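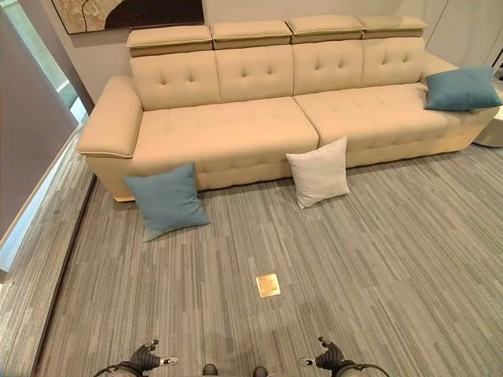
*Start pose for the pillow task: one teal pillow up on the sofa, one teal and one light gray on the floor.*

# Training a pillow-tidying policy with relabeled goals

Tidying pillows is a great first task for a two-handed robot! Pillows are soft, they forgive a bad grasp, and you can reset the room in seconds. This page walks through the recipe we use in Drolside, our goal-relabeling trainer. I'm assuming you already have teleoperation working.

## 1. Collect the demos

Record 500 episodes. Put at least one pillow on the floor each time, and change which one it is. Lean some against the sofa and lay others flat - the policy needs both. Keep the head camera pointed so that both hands stay in view at the start.

## 2. Relabel

 drolside relabel --in demos/ --goal last_frame

Each episode gets cut into short pieces, and the end of every piece becomes its own goal. Our set grew to 3,029 clips this way, and it was so satisfying to watch the fumbled grasps turn into usable data (a pillow dropped halfway is still a perfectly good example of moving a pillow halfway).

## 3. Train

 drolside train --config caron_small.yaml

Caron is the small image encoder, and it's plenty for this. Leave the action chunk length alone on your first run. If the loss goes flat very early, check that the left and right hand streams aren't swapped. I lost an evening to that one.

## 4. Test

Run 57 trials with a sofa the policy hasn't trained on. Score a trial as a success when every pillow ends up on the seat and stays there after both hands let go. Without relabeling, our policy placed the first pillow well and then hovered over the next. With it, the second reach came almost every time!

Patterned carpet is worth trying too. Set `color_jitter: 2` in the config before you retrain for that.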